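Table Reset Assistant (part time)
Wavell Rooms, Nadholm
Hours: 14 per week, afternoons
Closing: end of November

Wavell runs meeting and activity rooms on two floors of the old Parri building in Nadholm. The rooms are booked by the hour by clubs, training groups and small firms. We are looking for one person to join the afternoon team and keep the tables and drinks points in good order between bookings.

The work is simple but it has to be done the same way every time. A booking ends, the group leaves, and there is a short gap before the next one arrives. In that gap the cups are cleared, the tabletop is wiped, the cup stand is put back in its place and refilled, and the chairs are pushed in. On a busy afternoon you may do this in several rooms one after another.

What you will do

Clear used paper cups, napkins and leftover papers from the tables.
Wipe down the white tabletops. They mark easily and some of the older scuffs will not come out, so please don't use scouring pads on them.
Put the cup stands back upright and fill them with clean cups, handling the cups by the base.
Check the stock cupboard at the start of each shift and write down anything that is running low.
Sweep the floor where needed and take the bags down to the bin store.
Report loose table edging or anything broken to the site manager. 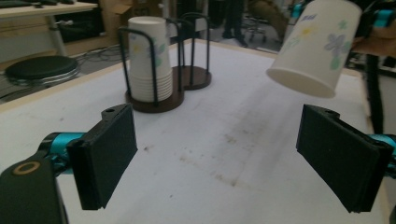 We use paper cups in all the rooms and get through a lot of them. The last delivery from Stimska was 472 sleeves, which you will be glad to hear came up in the lift. Deliveries come to the back door on Parri Lane, usually before 2 pm, and whoever is on shift helps to carry them in and stack them. The boxes are light but bulky.

What we are looking for

You do not need to have done this kind of work before. Training takes place over your first two shifts, when you will work alongside a member of the team. You should be able to stand and walk for most of a shift, and to get on with a list of jobs without being reminded. You will meet people who have booked the rooms, so a polite manner matters. Some experience in a café, school kitchen or hotel would be useful.

What we offer

Regular afternoon hours, agreed a month ahead.
Paid breaks, and tea and coffee during your shift.
Apron and gloves supplied. Please wear your own flat, closed shoes.
Holiday in proportion to your hours.
A locker in the staff room on the ground floor.

The rate of pay is on the notice in reception and will be confirmed in writing with any offer. There is a trial period of 5 weeks.

How to apply

Write a short letter saying which afternoons you can work and when you could start. A CV is welcome but not required. Address it to Dennis Whitlock, Site Manager, and hand it in at the reception desk or leave it in the box by the front door. We will invite people in for a short chat and a look round the rooms. Please tell us beforehand if you need step-free access, as the side entrance is kept locked.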